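Etby Forum > Letting rooms > Keys, locks and deposits

Key deposit for long-stay lodgers, yes or no?

trinh_ngo
10 Mar 2018
Good evening to all. I let rooms in the house of my late aunt in Trollik, mostly to nurses and students who stay for a half year or longer. Until now I have asked for a deposit of 50 euros for the keys, separate from the normal deposit for the room. Last month a new lodger told me that this is old-fashioned and that she never paid it in another house. She paid it, but I saw that she was not pleased.
Now I doubt. My front door has a Zurkness cylinder with a security card, and an extra key can only be ordered by me. If a lodger loses the front door key, I should in principle change the cylinder and give new keys to everybody. What do you do?

griet_m
I stopped with the key deposit years ago. It was too much administration for me, and at the end of a stay there was always a small discussion. I now write in the contract that a lost key is paid at the real cost, with the invoice shown. It can be taken from the room deposit. In all this time I used that rule only for one lodger, and he agreed immediately.

KhangP
I do not agree with Griet. When people have put money on the table for a key, they look after it in a different way. Before I asked for a deposit I was replacing keys all the time. They were left in the gym, in the train, in a coat which went to the charity shop. Since I ask for it, I have much fewer problems. You can call it old-fashioned but it works in my house.

griet_m
Khang, perhaps you have also better lodgers now than before? I remember your stories from the first house.

KhangP
That is possible. But I keep the deposit.

hieu.chau
May I ask what happens with a key that is lost but the lodger says nothing? For me this is the real danger. I had a lodger who borrowed his neighbour's key and went to the shoe repair shop to make a copy, only because he was afraid to lose his deposit. I learned about it in July, when he moved out and gave me a key that was clearly not mine. So for months there was a key of my house somewhere in the street and I did not know it. With a high deposit you give people a reason to be silent.

trinh_ngo
Hiếu, this is a good point and I had not thought of it. With my cylinder they cannot make a copy in a normal shop, but they could still share one key between two people and not tell me. What did you change after this?

hieu.chau
I made the deposit lower and I tell them at the first day: if you report it within 24 hours, you pay only the key and I am not angry. I say the last part in a friendly voice, because some young people are really afraid of a landlord.

Hoa Khuong
I read this with interest as a person from the other side, I have been a lodger for 6 years in different houses. For me the deposit for the key was never a problem when it was written on paper. The problem was to get it back. In one house the owner told me that the key deposit "is included in the last cleaning". Nobody had spoken to me of a last cleaning. Please give a receipt, with the date and which keys the person has received. It costs you five minutes.
Also please tell people what a new lock would really cost. I once had to sign that I would pay up to 2,000 euros for a lost key. I signed it but I slept badly, and for the whole winter I wore the key on a string under my pullover like a schoolchild.

griet_m
2,000 for one key! Was it a bank?

Hoa Khuong
No, it was a normal block of flats with a key system for all the entrances. The owner said that every cylinder in the building must be changed if somebody finds the key. I do not know if this is true.

KhangP
It can be true for a large building with a master key. It is then wise to look whether your insurance pays for it. Mine does not pay for keys which are lost by lodgers, only for stolen ones with a report of the police. Read the small letters before you need them.

trinh_ngo
Thank you all, this helps me very much. I think I will do it as follows. I keep a deposit but I make it lower, I give a receipt as Hoa says, and I add the sentence about reporting within 24 hours. I will also ask Mr Khổng, my locksmith, for a written price of a new cylinder, so that I can attach it to the contract.
Then I have another question, about the labels. At the moment there is a coloured tag on my keys and I keep the list in a notebook. 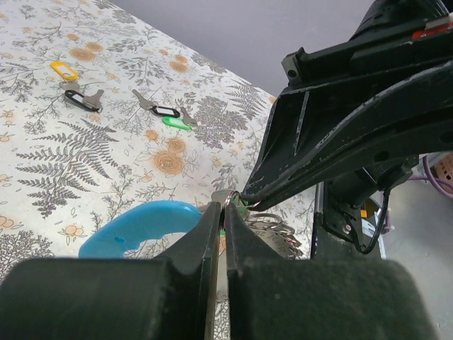
I never write the address or the name of the lodger on a tag, but my brother finds that even a room number is too much information for a stranger who picks it up. Do you write the room number, or do you work only with colours?

hieu.chau
Only colours here, and the list stays in a drawer in my own kitchen. When two rooms must have the same colour I put a small dot on one of them with nail varnish.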